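Desk lamp

A desk lamp, also called a task lamp or table lamp for work, is a small movable light placed on a desk, bench or table to light a limited area. It differs from a general table lamp mainly in its shade, which directs most of the light downwards or to one side, and in its arm or neck, which in most types can be bent, turned or folded. Desk lamps are used for reading, writing, drawing, sewing, repair work and small-scale photography.

Construction

A typical desk lamp has four main parts: the base, the arm, the head and the supply cord. The base is either weighted, so that the lamp stands freely, or fitted with a clamp. Weighted bases are commonly made from a steel or cast-iron plate inside a plastic or sheet-metal cover. Clamp bases take up less of the work surface but need an exposed edge of suitable thickness, and 35 mm is a common limit for household models.

The arm may be rigid, jointed or flexible. Rigid arms are found on the cheapest lamps and on some decorative ones. Jointed arms use friction hinges, or springs that balance the weight of the head. Flexible arms, usually called goosenecks, consist of a wound steel tube that holds the position into which it is bent. A gooseneck tends to sag with age, particularly if the head is heavy or the bend is always made at the same point.

The head holds the light source and the shade. Older heads have a screw or bayonet lampholder and accept a replaceable bulb. Many later heads contain a fixed LED board, which cannot be changed without opening the housing. Shades are made in metal, glass or plastic. A deep shade gives a narrow pool of light with a clear edge, while a shallow or open one spreads the light more widely and increases glare.

Light source and output

Filament bulbs of 40 or 60 watts were the usual source for most of the twentieth century. They were followed by small halogen capsules, compact fluorescent tubes and, later, LEDs. Output is stated in lumens. The Stollix 387, a gooseneck model with a fixed LED board, is rated at 566 lumens. The larger Rastwood clamp lamp is rated at 800 lumens and has a three-step dimmer.

Light output alone does not determine how bright a surface appears. Illuminance falls quickly as the distance from the head increases, and a lamp lowered to half its height lights a much smaller area far more strongly. Surface colour also matters. A white tabletop returns most of the light that falls on it and may dazzle the user close to the head, whereas dark wood or leather absorbs much of it.

Colour temperature is given in kelvins. Warm white, at 2,700 to 3,000 K, is usual in living rooms. Neutral white, near 4,000 K, is more often chosen for drawing and close work. For matching paint, thread or printed colour, the colour rendering index of the source is of greater importance than its colour temperature.

Shadows and modelling

A single desk lamp acts as a small, close source and produces directional shadows. The shadow of an object lies on the side away from the light, and lengthens as the light is lowered. Where a room also has ceiling lights or a window, each further source adds a shadow of its own and weakens the others, so that objects may show several faint shadows or one with a blurred edge.

Fruit is often used in drawing classes to show these effects, being rounded, easily obtained and varied in surface. Smooth-skinned apples carry small, sharp highlights. The dimpled peel of a mandarin breaks the highlight into a finer pattern. On a pale, matt ground, the shadows remain visible and the colour of the fruit is easily judged.

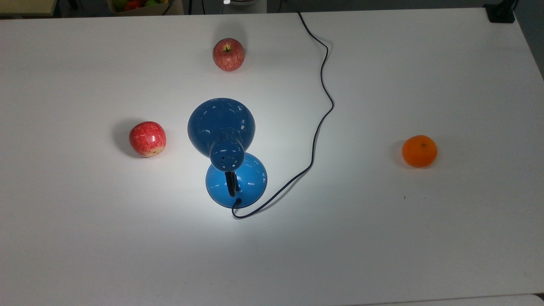 Placement

For writing by hand, the lamp is normally placed on the side opposite the writing hand, so that the shadow of the hand does not fall on the line being written. For reading from paper, the head is set above and slightly in front of the page. Beside a computer screen, it is turned away from the glass to avoid reflections. The lower rim of the shade should be below the user's eye level.

The cord is best led directly to the back of the desk. A cord lying across the work surface can be caught by a sleeve or a book, and a light lamp may be pulled over by it. Cord clips, a grommet hole or a cable tray under the desktop are the usual remedies.

Stability and safety

Free-standing lamps are most likely to tip when the arm is fully extended beyond the edge of the base. The Montoya folding lamp limits the forward travel of its arm with a stop at the lower hinge. Bravano lamps of the same class have no stop but use a wider base.

Filament and halogen heads become hot enough to scorch paper or cloth and should not be left switched on when lying on a surface. LED heads run cooler, although the heat sink behind the board still needs free air. A lamp with a cracked housing, a loose lampholder or a worn cord should be unplugged and repaired before further use.

Cleaning

Dust on the shade and bulb reduces output noticeably. The lamp is unplugged and left to cool, then wiped with a dry or slightly damp cloth. Solvents are unsuitable for painted and plastic shades. Gooseneck tubes are wiped along their length with the neck straight.

See also

Anglepoise
Floor lamp
Illuminance
Lampshade
Still life

Last edited December 9, 2024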